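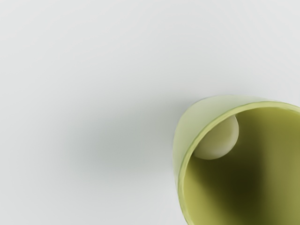
Mellness Ball-and-Cup Examples

Welcome, and thank you for taking an interest in this little collection! Mellness is a set of simulated examples for teaching a robot arm to handle a cup with a ball in it. It grew out of the Kasten project at Eltbridge, where we kept wanting something small enough to train on overnight and still tricky enough to be worth the trouble.

What you get

There are 291 episodes, each with rendered color pictures, the arm's joint positions, the gripper opening and the command sent at every step. Everything comes from simulation, so please don't expect the lighting or the contact forces to match your own bench. The surface is plain and pale and the shadows are soft, and we left it that way on purpose (our first try had a wood grain, and the model fell in love with the grain).

How the examples were gathered

Each episode was driven by a person with a hand controller, 48 episodes to a sitting at most, with a good long break afterward. We asked people to move at whatever pace felt natural, and to keep going if they fumbled. Fumbles are useful! They are kept in the set and marked "recovered" or "lost" in the notes column.

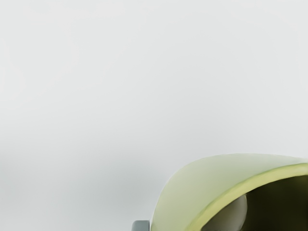 The close views are the ones we get the most mail about. Often a good deal of the cup lies outside the picture, and the gripper may show as a sliver or not at all, so a model trained on those views alone has a hard time of it. We suggest feeding in the joint positions as well, at least to begin with.

Known problems

The ball is pale and so is the surface, which can confuse simple color-based trackers. In 3 episodes the gripper opening was logged one step late; they are listed in late.txt and you may want to skip them. No episode runs longer than 2000 steps.

Using and citing

Use it freely for research and teaching, and please mention Mellness and Eltbridge if you publish. Questions, corrections and stories of things going wrong are all welcome and should go to Hauke Ruppert, who looks after the files.

Last updated 11 October 2018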